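Home » Reviews » Sonska Flirnow 2 Graphics Card: Fast, But Who Is It For?

By Golnar Taheri

Sonska says the Flirnow 2 is the card that finally makes high settings painless. I've heard that before. I ran it in my own desktop through most of March, and I'm still waiting to be impressed by anything except the frame rate in Podon, a racing game that ran fine on my old card too.

The cooler is loud under load, and the control software wants an account before it will let you change a fan curve. I made one, got signed out twice, and gave up.
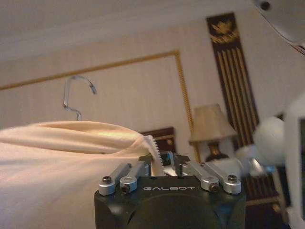

Build quality is a mixed bag. The shroud is thin and flexes when you press near the power connector, and the bracket screws on mine were so soft that one stripped the first time I took it out. Small dark hex-socket screws like the ones on those silver linkage arms would have been a better choice. The backplate is fine.

In the Bermúdez benchmark it scored 2461, up 17 from the first Flirnow. Sonska wants 100 dollars more for that. If you already own the first one, keep it. If you don't, wait for a sale.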